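중고 워크스테이션 정비하는 타데오 수니가 씨, 오후 3시쯤 만남. 명함엔 스컬트포트. 앉자마자 데스크톱 얘기부터.

"옆으로 눕혀 놓고 시작해요. 세워서 하면 손목 나가요." 커피는 결국 식었다.
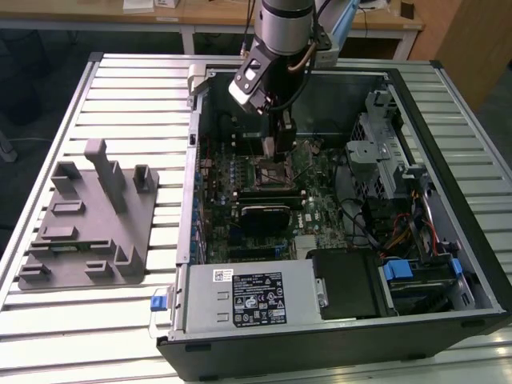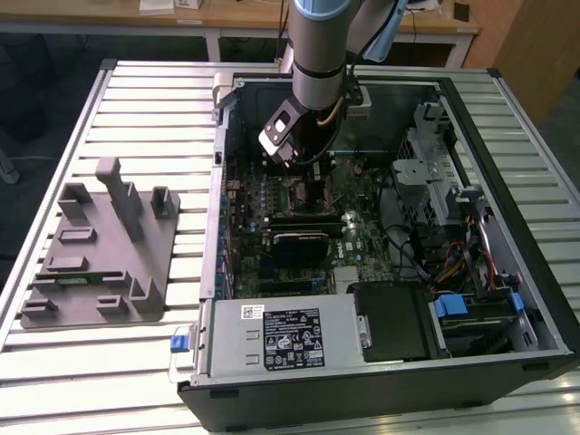
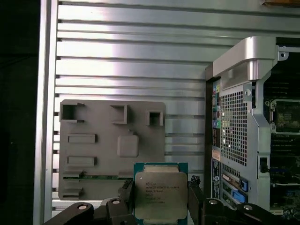
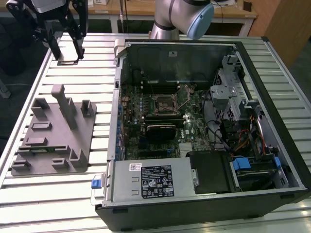
스컬트포트 작업대, 눕혀서 연 본체와 제온 프로세서(세 번째).

제일 신경 쓰는 데가 어디냐고 물었더니 바로 소켓. "메모리는 좀 험하게 다뤄도 살아요. 소켓은 핀 하나 휘면 그날 장사 끝." 그래서 CPU는 옆면만 잡는다고. 윗면에 찍힌 글자는 꼭 읽고 장부에 옮겨 적는다. 장부 번호가 지금 1,867번까지 갔다.

빼낸 부품 두는 자리 얘기도 길었다. 예전엔 그냥 접시에 담았는데 섞여서 혼났단다. "올가 네베스 선배한테 배웠어요. 부품마다 제 자리가 있어야 된다고. 회색 판에 칸 나눠 놓은 거, 그거 없으면 이제 일 못 해요."

파란 손잡이 칭찬도 했다. 전원부 옆에 튀어나온 것. "파란 데만 찾으면 되요. 드라이버 찾느라 안 헤매고."

하루 몇 대나 하냐니까 최대 20대. 근데 케이블 엉킨 놈 만나면 6대도 벅차다고. 빨강 노랑 검정 전원선 다발, 그걸 제일 싫어한단다. 써멀은 하말— 아니 함단 걸 쓰는데 요즘 물건이 잘 안 들어온다고 투덜.

집 컴퓨터도 직접 고치냐고 물었다. 웃더니 "집 건 2월부터 뚜껑 열린 채에요." 전화가 와서 인터뷰는 여기까지.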